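4.2 What changed for the people on the tray line

I'll start with what I got wrong. When we brought the two-armed robot into the Kokgate canteen I thought the staff would mostly worry about speed, so I'd written a whole page of interview questions about pace and targets. Hardly anyone wanted to talk about that! What they wanted to talk about was cups, and who gets called when a cup is in the wrong place.

Before the trial, setting the trays was the job you did while chatting. Two people stood side by side, cups went on, the tray moved along, and most of the day's news got passed round that way. Ertuğrul Oral, who ran the early shift at the time, told me he'd learned more about his team over the trays than in any meeting. With the robot doing the setting, one person looks after the table and the other has gone to the hot counter. The work is lighter on the wrists (several people brought this up without my asking) and it's also a lot quieter, which they didn't all like.

Over the trial we logged 2659 cup placements, and staff stepped in on 83 of them. That sounds small, and my co-author Thongchai Phromma keeps telling me it is small, but look at how those moments were spread out. In July, 43 of them fell in the hour before lunch, just when the person minding the table was also wanted elsewhere. So the new job is mostly watching, with short bursts of hurry, and our pay grades at Cirndale had no name for it. The staff made one up, "tray sitting", and it has stuck.

I found it useful to show people the layout while we talked, as they'd point at things and start telling me stories. The same layout is in Figure 2.
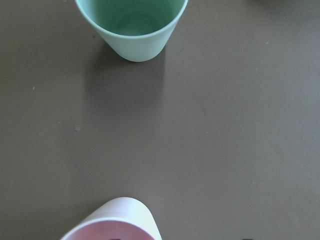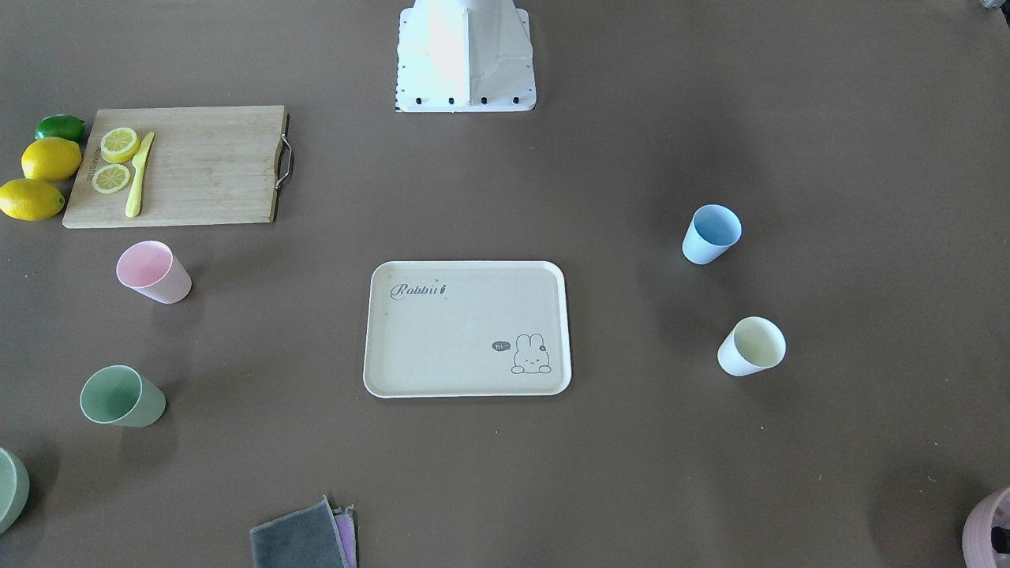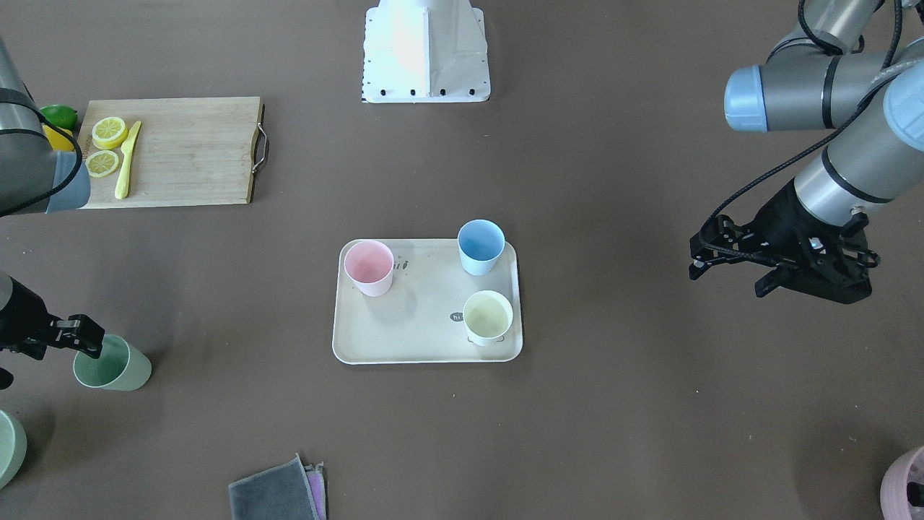
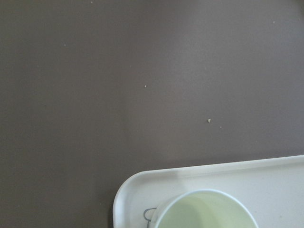
Figure 2. Cups at the tray-setting table.

Page last changed: July, 16:20

The second view was the one people stopped at. All four cups that are fully in it are lying on their sides, with the cream tray clear of cups in the middle, and one of the older hands said straight away that she'd have stood them up before doing anything else. I think that's a fair picture of the whole problem. She has an order of doing things that she's never had to say out loud, and now she's asked to leave the table alone until she's needed. We come back to this in 4.3, with the notes from the Jirport kitchen, where the staff were allowed to set out the cups themselves.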